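Workplace Equipment Review: Ornov Arm and Ondstead Task Simulator
Prepared for the Facilities and Housekeeping Division, Nastolo Residences
Reviewer: Florence MacPherson, Workplace Practice Office
March 28, 2026

Scope of the review

Nastolo Residences operates furnished apartments for long-stay guests. Before a new guest arrives, every cabinet and drawer in the unit is opened, checked for items left behind, wiped down and closed. The division asked this office to review the Ornov arm, together with the Ondstead simulator used to prepare its tasks, and to report on how the pair would affect the staff who now do this work.

The review covers the simulator and the drawer and cabinet tasks supplied with it. It does not cover wiping, which remains a manual duty under the present proposal. No arm has been installed in an occupied building, and the findings on staffing should be read with that in mind.

Setup and ease of use

The simulator was installed on an ordinary desktop computer in the Bhat Street office during February. Hema Menon, a housekeeping supervisor with no programming background, was able to load a room and start a task on her second day. The written guide is clear on starting and stopping a run. It is far weaker on what to do when a run stalls, and Ms. Menon kept her own page of notes, which the office has since copied for other users.

Rooms are built from a library of furniture. The selection leans toward painted cabinets and dark wood drawers, a fair match for our older units and a poor one for the units refurbished with push-to-open fronts. The supplier lists 650 furniture pieces in the library, and staff found 7 that resembled stock we own.

Approach and grasp

The approach to the handle is the part of the task that supervisors will spend the most time reviewing. The simulator allows the viewpoint to be brought in close to the gripper, and this proved to be its most useful feature. Handle shape matters a good deal. A slim handle leaves little margin, and our staff were quick to point out which handles in the real units are bent or sit at an angle.

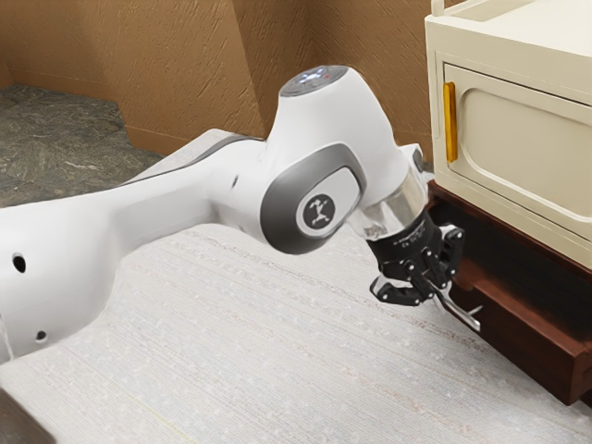 Opening and inspection

Each run can be paused once a drawer is open. Ajith Ramasamy, who trains new room attendants, used these pauses to compare the robot's routine with the one he teaches. His principal observation was that attendants look into the back corners while pulling, and lift the drawer slightly if the runner is stiff. The supplied task does neither unless a separate inspection step is added.

The office considers the level of visual detail sufficient for this purpose. Wood grain, handles and the inside of the drawer can all be made out without difficulty, and the position of the fingers relative to the drawer is easy to judge from a close view.

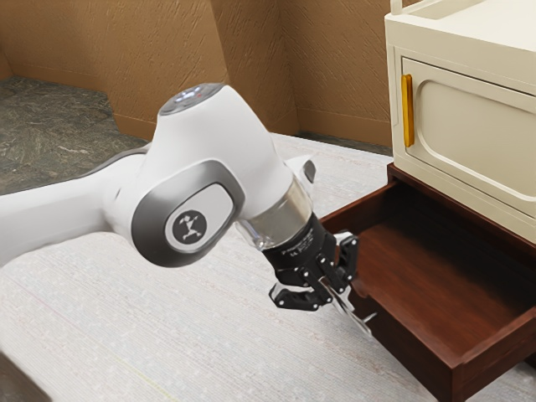 Reliability in testing

The office logged 1409 simulated runs. Results were steady on single drawers placed under a cabinet and less steady where two handles stood close together. Revathi Rodrigues, who maintained the log, recommends that the supplier report failed grasps separately from failed pulls. At present both appear under one heading, and a supervisor has to replay the run to tell them apart.

Simulated results should not be taken as a forecast for real rooms. Swollen wood, loose screws and a guest's forgotten belongings are all routine in our buildings, and none of them appeared in the supplied tasks.

Effect on staff

Room attendants were invited to two sessions to watch runs and comment. Most were willing to hand over the repeated bending to low drawers, which several described as the hardest part of a shift. There was less comfort with the idea of handing over the check for lost property. Attendants take pride in returning these items, and they asked who would answer for an item the arm missed. The office could not give them a settled answer - one is needed before any trial.

Supervisors would take on new work. Reviewing runs took Ms. Menon around 7 hours in the first week, during which another supervisor covered her floor. This time is not shown in the supplier's estimate of savings. The division should also decide whether reviewing runs is a graded skill with a pay step attached. Till Fröhlich, speaking for the attendants, has asked in writing that it be treated as one, and this office supports the request.

Assessment

The Ondstead simulator is a sound tool for planning and for discussion with staff. It is easy to start, shows the work closely and lets people without technical training raise practical objections early. Its furniture library is too narrow for our buildings, and its failure reports need to be separated as described above.

The office recommends renewing the simulator license for one year. It does not recommend purchase of the Ornov arm at this time. A further review may be requested once tasks have been built from measurements of our own cabinets, including the push-to-open units, and once responsibility for lost property has been put in writing. Comments from staff may be sent to the Workplace Practice Office or left with any floor supervisor.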